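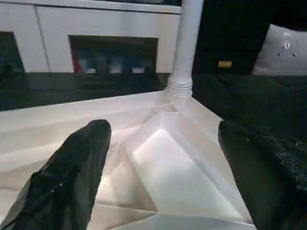 Folding structures, two-arm handling: progress report to Pruvedby, second period
From: Remo Thaler, Flimdale lab

Short one this time, sorry, writing it between runs. Full tables go in the annex as before.

Where we are

Data collection for the folding frame task is done bar the last batch. 342 demonstrations recorded, of which 145 are on the new two-arm protocol (both arms holding the same corner at once). The plan said 140 so we're over, just. The remainder are from the old protocol, one arm holds while the other works, and we're keeping them for pretraining only. Mixing them in at the fine-tuning stage made things worse, see below.

Wrist cameras now on both arms. Last period we only had the head view and you asked, fairly, whether that was enough. It wasn't. When both grippers close in on a joint the arms themselves hide most of what matters, and the policy was more or less guessing the last bit of the approach. Wrist views sort that out to a large degree. They bring their own trouble with white parts against white fabric, more on that further down.

Method, changes since last report

Old: each arm had its own policy, with a shared "go" signal. New: one policy for both arms, output in short chunks, plus a force term that penalises the two arms pulling against each other. Guthrie wrote the force term and I'd say it is the main result of the period. Before it, the arms would each settle on a slightly different idea of where the corner was and fight over it. Joint bends, one gripper slips, run over.

Chunk length took us ages. Long chunks look smooth but can't react when the fabric drags. Short ones react but judder. Settled on the middle setting, not elegant, may revisit.

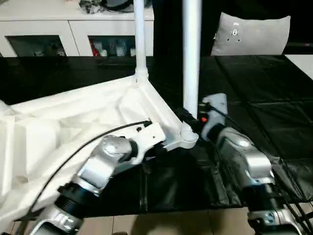
We score a run as a success only if both grippers are still holding when the corner locks and neither arm has tripped its force limit. Stricter than what we used in the first period, so please don't compare the two numbers directly. We ran 100 evaluation trials on the new policy with the start pose varied by hand between trials. Success rate is in the annex, broken down by start pose. In words: good when the frame starts half open, acceptable when it starts nearly closed, poor when the fabric has fallen over the joint.

That last case is the one to worry about. The policy has no real notion of moving cloth out of the way first. It either waits or goes for the joint through the fabric and gets a fold of it between the fingers. We have a few demonstrations where the operator clears the fabric with one arm before gripping, but too few, and they were all done by the same person in the same manner.

What didn't work

- Old protocol data in fine-tuning. The policy learns to let go with the left arm halfway through, which is just what the old demonstrations do. Obvious in hindsight.
- Depth from the wrist cameras. Glossy table top gives rubbish readings near the edges. Switched off, colour only for now.
- Hirkar's idea of adding random brightness changes in training. Helped a bit with white on white, then hurt everything else. Might be worth another go with smaller changes.

Delays

Lost time in February to cabling. The cable runs on the outside of the arm catch on things when the elbow swings out and we had two days where every second run stopped for it. Re-routed closer to the gripper base, better but not cured. The written protocol now has a check for it before each session.

Also the operator training took longer than I put in the plan. Driving two arms on one object is tiring and quality drops off sharply after lunch. We now record in the mornings and do evaluation in the afternoons, which has helped more than I'd have guessed.

Next period

Collect the fabric-clearing demonstrations, with at least three operators. Re-run the same trials with no other changes so the effect is clean. Then, if time allows, a second frame with stiffer joints. I would rather drop the second frame than rush the first item, would be good to know if Pruvedby is happy with that, as it was a named deliverable.

Spend is in line, slight underspend on travel, slight over on gripper fingers (they wear). No change requested to the total. Guthrie's note on the force term is nearly ready and will come to you seperately with the annex.

R.T.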